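The arm stopped at 2:55 in the morning with a plate in its grip, and it stayed that way until Sepehr Nouri came in at six.

He read the log before he took his coat off. Joint 2 had reported a position it could not have been in. The controller had believed it for 8 seconds, and in those 8 seconds the arm had swung past the soft limit, over the edge of the table and into the space where a person would stand. Then the watchdog caught it and cut the motors.

There had been no one in the room. The night runs at Tellusden were done with the door locked and the lights on, and the door had been locked. He checked that too. Then he hung up his coat and worked the plate out of the gripper by hand. There was a crack along the rim. He put it in the drawer with the other broken ones and wrote the time on a piece of tape.

Moller called at seven-thirty.

"I saw the alert," she said. "Is it the encoder?"

"It could be the encoder. It could be the cable."

"Which do you think?"

"Cable," he said. "The last two faults came at the same angle. The encoder wouldn't care about the angle."

"Sivside is coming at eleven."

"I know."

"Can you show them something?"

He told her he would call back, and he went to set up the table.

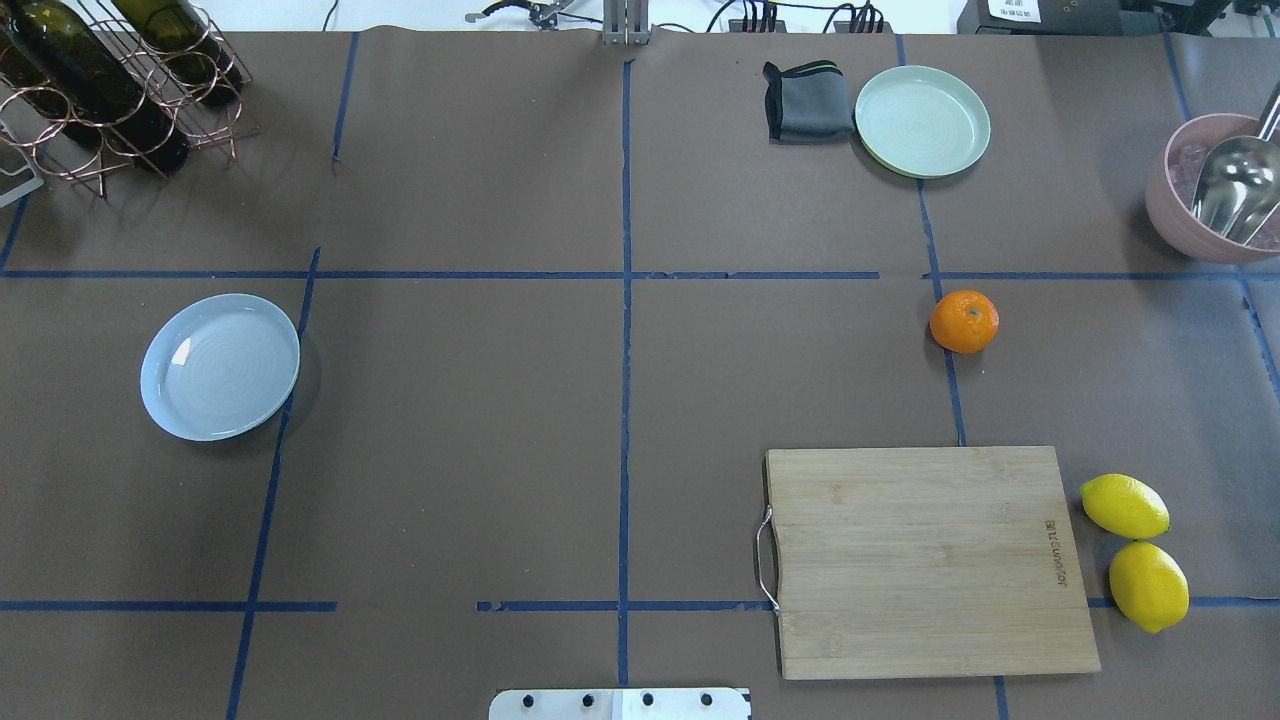 The fault only came on the long reach, with the arm stretched out to the far side of its range and the wrist turned down. Nouri had worked that out from the logs in December, and he had said so in a report that Moller had read and Sivside had not. For the test he wanted the same layout as the night run, so he went zone by zone with the printed sheet beside him. The wine rack went back in its corner with the three bottles in it, and the light blue plate had a zone to itself. The lemons he put to the right of the cutting board. He smoothed the brown paper where it had wrinkled and gave up when it wrinkled again. Then he stepped back behind the yellow line on the floor and took the stop button with him.

He ran the long reach at a quarter speed. Nothing happened. He ran it again at half speed, and the number for joint 2 held steady the whole way out and the whole way back. On the sixth pass the number jumped. It was a small jump, and it was gone before the arm had finished turning, but his thumb was already down on the button.

He locked out the power and opened the cover. The cable ran through a clip at the elbow, and under the clip the jacket had worn through. He could see copper. Whoever had fitted the clip had pulled it tight with the arm folded, and every long reach since then had dragged on it. He looked up the service sheet. The initials were his.

He sat on the stool for a while before he called her.

"It's the cable," he said. "I put the clip on wrong. In the fall, when we changed the motor."

Moller was quiet. He could hear a turn signal on her end.

"How long to fix it?"

"There's a spare at Rashti. If they send it now, tonight. Then I want a full day of slow runs before anyone stands near it."

"And at eleven?"

"At eleven I show them the cable."

"They're coming to see it move, Sepehr."

"It's locked out," he said. "I have the key in my pocket."

The turn signal stopped. She said she would be there by nine and that he should print the log, all of it, including the 8 seconds. He printed it. It came to nearly 55 pages. He found a binder clip for it, took photographs of the worn place from both sides, and went down the hall to see if there was coffee.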